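Whitfield Baskets, data card

968 teleoperated episodes of two arms working around three plastic baskets, for training imitation policies. Ignacio Ridgeway drove most of them and would like a different hobby. Fixed camera only; 4 episodes have no gripper state and are listed in `bad.txt`, where they can think about what they did.
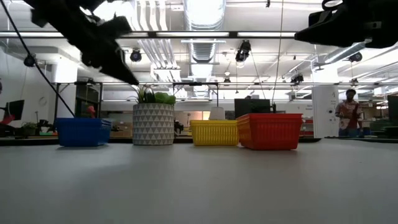

*Fixed view: blue, yellow and red baskets, plus the plant.*

The plant is a distractor. Policies love it. Hold out the last 200 episodes for testing, and send complaints to Imani Schumacher.

Related
- Testard Cables
- Briltell Drawers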